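From: Nelli Rantala
To: Ustby Table & Pantry list
Subject: Re: [ustby-table] Fake fruit, yes or no?
Date: April 2020

Ursina Trummer wrote:
> I've been clearing out my aunt's sideboard and there's a whole
> bag of artificial fruit in it. Do people still put this stuff
> out? And if so, how do you clean it? Some of mine is sticky.
> Also Ulla says a patterned plate is a mistake and it should be
> a plain bowl. Opinions please!

Oh Ursina, keep it! I have had fake fruit on my kitchen table since September and I love it more than I expected to. (Real bananas in this house last two days and then everybody looks at me like I should bake something.)

For the sticky pieces I use lukewarm water, one drop of dish soap and an old soft toothbrush, and then they sit on a towel overnight. Don't soak anything with a paper leaf glued on. I lost a very nice pear that way. Scuffs I just leave alone – I tried one of those white eraser sponges on a lemon once and it took the color right off.
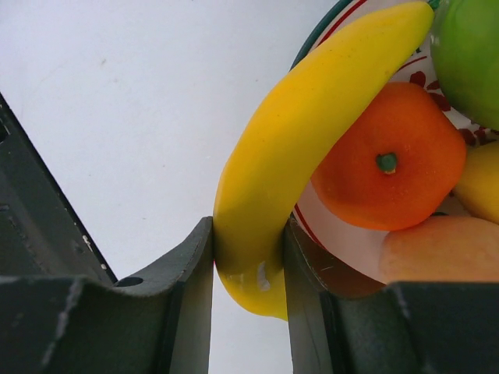
As for the plate, I'm with you and against Ulla, sorry Ulla! A bowl swallows everything and you only ever see the top layer. On a plate you can put the round ones down first, peach and apple sizes, and then the banana goes on last, leaning on the others with the curve facing in. If it lies flat it rolls off whenever someone bumps the table, at least mine does. Pattern is fine as long as you let a bit of it show at the rim.

Roxana, did you ever find out where your grapes came from? I was sure you said Hirkport but the shop I tried there had only candles. I'd like a bunch to fill the gap on the left side, green if possible, and I'm happy to swap two oranges for them.

Nelli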